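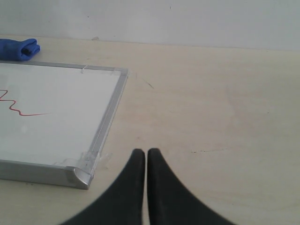 Kastonholm, September. Gyamfi today released Cakum, a surface treatment that restores worn dry-erase boards without removing them from their frames. The product is supplied as a two-part liquid and is applied by hand with a foam pad. Boards are treated lying flat, face up, on a table or bench, and a glossy white board in an aluminum frame needs no preparation beyond cleaning and a strip of masking tape along the inner edge of each rail. Cakum is intended for schools, clinics and offices that hold large numbers of boards of mixed age and maker.

Dry-erase surfaces lose performance as the top layer becomes scratched. Marker pigment settles into the scratches and is no longer lifted by a standard felt eraser, a condition known in the trade as ghosting. Solvent cleaners remove part of the pigment but leave the scratches in place, and repeated use can dull the surface further. Cakum fills the scratches with a clear resin that cures at room temperature and forms a new writing layer.

Product data

One kit treats 3 square meters of board in a single coat. The mixed liquid stays workable for 21 minutes, after which any remainder must be discarded. The coated board may be moved after four hours and returned to use the following morning. Full hardness is reached in five days. During that period the board should be wiped with a dry cloth only.

In bench tests at the Gyamfi laboratory in Kastonholm, treated panels were written on and erased through 600 cycles with black, blue, red and green markers. Each ink was left on the panel for one hour before erasing. No ghosting was recorded on panels with a painted steel or melamine base. Panels with a porcelain enamel base were also tested, but the coating did not bond evenly and Gyamfi does not recommend the product for that type. Users who are unsure of the base material should treat a small corner first.

Cakum does not affect the magnetic properties of steel boards. Printed grid lines and ruled staves remain visible under the coating. Boards with cracks, lifted edges or swelling of the core should be replaced.

Field trial

The product was tested outside the laboratory by Ceseo, which maintains furniture and fittings for school districts. Ceseo crews treated 255 boards during the summer break, working in classrooms with the windows open. The boards ranged from small desk units to wall panels eight feet wide. Wall panels were taken down for coating, as the liquid runs on vertical surfaces before it sets.

Ceseo reported two kinds of fault. On several boards, dust settled in the coating while it was still soft and left raised points that caught the eraser. On others, the tape had been removed too late and pulled away a thin line of resin next to the frame. Both faults were corrected by light sanding and a second coat. The instruction sheet has been revised as a result and now calls for the tape to be removed 40 minutes after coating. It also advises against sweeping floors in the same room on the day of treatment.

Availability

Cakum is available now through Gyamfi distributors in single kits and in cases of twelve. Each kit contains resin, hardener, a mixing cup, two foam pads, nitrile gloves and masking tape. Replacement pads are sold separately. Unopened kits have a shelf life of 18 months when stored between 50 and 77 degrees Fahrenheit and must be protected from frost.

Safety data sheets, the revised instruction sheet and a list of tested marker types can be requested from the Gyamfi technical desk in Kastonholm. The desk also accepts sample panels for compatibility testing. Samples should measure at least six inches on each side and will not be returned.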